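Chapter 3
Buying a Sorting Cell: the Fikero Wire Kit

What you need before you start: Chapter 2 (grippers and payload), and the short section on trays and fixtures. If you skipped trays, go back. Most of this chapter is trays.

By the end you should be able to
read a kit quote and say what is missing from it
set up a fair bench trial for soft parts
write a one page report a plant manager will finish

3.1 Why wire is hard

A bolt stays the shape it is. A wire does not. Pick it up by the middle and both ends go where they like, and one end may be under its neighbour. Terminals catch. Twisted pairs hook onto each other. Ask anyone who has worked a harness bench – the untangling takes longer than the plugging in.

So for years the small shops left this job to people. Fair enough. The parts were cheap, the batches were short, and a feeder for one kind of lead was no use for the next.

The kits now on offer try something else. Small arm, two-finger gripper, camera at the wrist, open trays. No feeder. The arm looks, picks a lead near its terminal, and moves it to another tray. That is the whole promise. How well a kit keeps it is what you are paying to find out.

3.2 The case for this chapter

Clakodach makes control panels for pumps and fans. Small firm, mixed orders. They buy their leads pre-cut and crimped, and the leads come in mixed lots. Sorting them by colour and terminal takes up a good part of the morning shift.

Berwyn Prydderch runs the panel shop. He asked two suppliers for an offer. Rusis quoted a full cell with guarding and a conveyor. Abou Jaoude, who resell the Fikero kit in his area, quoted the kit alone, on a tabletop, with a trial first. He took the trial. Cheaper, and he could send it back.

The Fikero offer, as quoted:
one arm with two-finger gripper
wrist camera and mount
metal and plastic trays
software licence, first year
setup visit and training, one day
Not in the quote: table, lighting, spare fingers, guarding, anybody's time. Remember this list. You will need it for Exercise 3.2.

3.3 The trays

Students always want to talk about the arm. Look at the trays first. Rim height, floor finish, colour. A raised rim keeps parts in but it also takes away room for the fingers, and a lead lying against the rim is a harder pick than the same lead in the open. A shiny floor throws light back at the camera. Move the lamp before you blame the software.

Colour matters too. A white connector on a white floor has little to stand out against. On yellow it shows up well – but then think about your yellow leads.
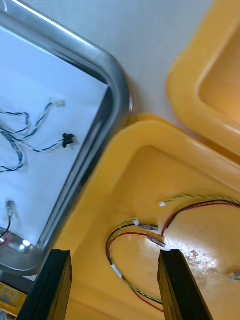 Fig. 3.1 Wrist camera view. Blue-and-white cable in the metal tray; green-and-yellow and red-and-black pairs in the lower yellow tray, gripper fingers at the bottom.

Compare the two sides of Fig. 3.1. Where would you send the gripper first? Mark a pick point for each pair in the yellow tray, then mark the one you would leave till last. Bring the sketch to class, we will argue about it.

Note also the bright spot on the corner of the metal tray. Glare like this is easy to overlook in a demo and a nusiance in daily use.

3.4 Running the trial

Prydderch's rules were simple and they are good ones to copy.

Use your own parts. Not the supplier's samples, which are often new and straight.
Tip them in. No laying out by hand.
Write down every try, good or bad. A lead dropped and picked again is two tries.
Leave the settings alone once you begin.

The trial log came to 204 tries. Of these, 148 ended with one lead, the right lead, in the right tray. The rest were sorted into three groups: nothing picked, two leads picked together, dropped on the way. Two together was the worst group by far, and it's the one that costs you, as a second lead in the wrong tray may not be found untill the panel is wired.

Is 148 good enough? Depends what happens to the others. If the arm can try again by itself, a missed pick costs a few seconds. If a person has to walk over each time, you have bought that person a new job.

3.5 What the report said

One page. Cost of the kit, cost of what was not in the kit, the log totals, and a plain request: keep the kit until the end of February, swap the lamp, run the same test again. No decision to buy yet. The report is dated 20/01/2020 and is printed in full in the appendix.

Read it before you go on to 3.6, where we work through the costs line by line.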